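Leasing Assistant, Part Time, Wavis Property Rentals

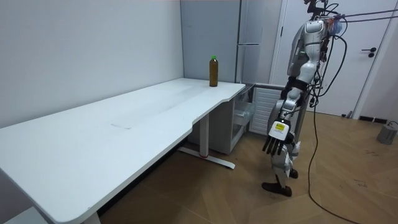

Do I need a real estate license to apply?
A license is not required on the day you apply, but you must be signed up for a pre-license course by the end of your first month. Wavis pays the course fee once you pass.

The job is 24 hours a week at our Flikutstead office. We manage 144 rental units, mostly two-bedroom apartments and a few single-family homes on the north side of town.

Duties:
Answer calls and emails from renters
Show vacant units, including some evenings
Run credit and reference checks
Prepare leases and renewal letters
Write listings and keep them current
Walk through units at move-in and move-out

You need a high school diploma, a valid driver's license and your own car. Mileage is paid. One year of office or customer service work is preferred. Spanish is a plus.

Pay is $17 an hour to start, with a review in July. Paid time off begins after 90 days. Most leases in our buildings turn over in summer, and vacation requests for those weeks are limited.

Send a resume and a short cover letter to the Flikutstead office by November 10, 2016. Please list the hours you can work. Interviews take around 5 weeks to complete, and applicants will hear from us either way.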